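I spent most of September grumbling about the new house rules for robot arms at Fistgate, and now I've gone and changed my mind (mostly!). The rules run to 55 points, and Ayten Yaman's team wants every one of them checked in simulation before an arm at the Miletberg site gets to move.
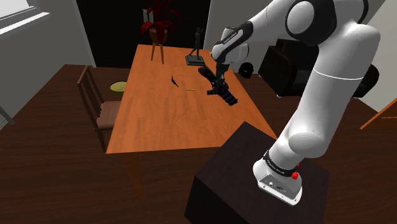 My favorite is rule 3 – the one on what may be within reach. The old version only talked about people and fences, so all the everyday stuff got skipped. The new one wants a keep-clear list for each layout, and with a long table like this one that means the potted plant and the statuette at the far end go on it, plus the chair at the side. Tedious? Sure. But Yhon Bedoya ran 138 layouts through the checklist and sent back over 40 pages of notes, and I read them all over one very long lunch.

The rules are open for comments until the end of the month, and the Bucur office goes next. I'd still like a shorter form for small changes – refilling the whole thing to move a chair is a bit much – and I've told Ayten so.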